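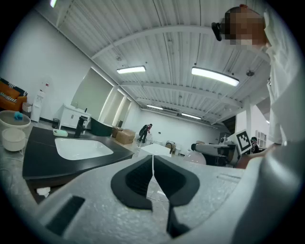

Amirul Wattimena, rédacteur, rubrique Transmissions et motorisations

Boîte de vitesses à double embrayage

Une boîte de vitesses à double embrayage est une transmission automobile dans laquelle deux embrayages distincts commandent chacun une partie des rapports. Le premier entraîne en règle générale les rapports impairs, le second les rapports pairs. Pendant que l'un transmet le couple aux roues, le rapport suivant est déjà engagé sur l'autre arbre ; le changement s'effectue par l'ouverture d'un embrayage et la fermeture simultanée du second, sans interruption sensible de la traction.

Principe de fonctionnement

L'architecture la plus répandue repose sur deux arbres primaires concentriques, l'un plein, l'autre creux. Les pignons, les synchroniseurs et les fourchettes restent proches de ceux d'une boîte manuelle, mais leur commande est confiée à des actionneurs hydrauliques ou électromécaniques. Un calculateur choisit le rapport à présélectionner en fonction du régime moteur, de la position de l'accélérateur et de la vitesse du véhicule. Lorsque cette prévision se révèle erronée, par exemple lors d'une forte accélération suivant immédiatement un lever de pied, le passage demande davantage de temps.
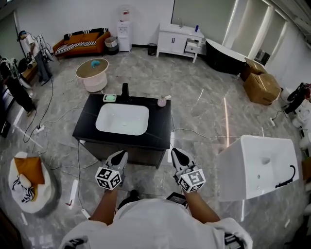

Plan de toilette à vasque blanche et robinet noir.

Embrayages secs et embrayages humides

Les embrayages secs, refroidis par l'air, conviennent aux moteurs de couple modéré. Leur rendement est favorable, car ils n'exigent pas de circulation d'huile permanente. Ils supportent en revanche difficilement les manœuvres prolongées à très basse vitesse, les démarrages répétés en côte et la traction de remorques lourdes.

Les embrayages humides, constitués de plusieurs disques baignant dans l'huile, évacuent mieux la chaleur. Ils équipent les véhicules plus puissants ou plus lourds. Leur entretien comprend la vidange périodique du fluide et, selon les modèles, le remplacement d'un filtre.

Diffusion

Étudié dès l'entre-deux-guerres, puis employé en compétition, le procédé s'est imposé sur les voitures de série au cours des années 2000. Parmi les constructeurs de moindre volume, Fostov l'a proposé sur la berline Rakasmont, d'abord en option, puis de série sur la version de 119 kW. La compacte Jono, issue de la même plateforme, a reçu une variante à embrayages secs fournie par l'équipementier Tarigan.

Entretien et défaillances

Les symptômes d'usure les plus fréquents sont les à-coups au démarrage, les vibrations à faible allure et le passage en mode dégradé, dans lequel seule une partie des rapports demeure disponible. Le remplacement des embrayages est suivi d'une procédure d'apprentissage, au cours de laquelle le calculateur enregistre les nouveaux points de contact. Sur la Rakasmont, cette opération s'effectue au moyen de l'outil de diagnostic du constructeur, véhicule immobilisé et frein de stationnement serré.

Articles connexes : embrayage ; boîte de vitesses robotisée ; convertisseur de couple ; synchroniseur.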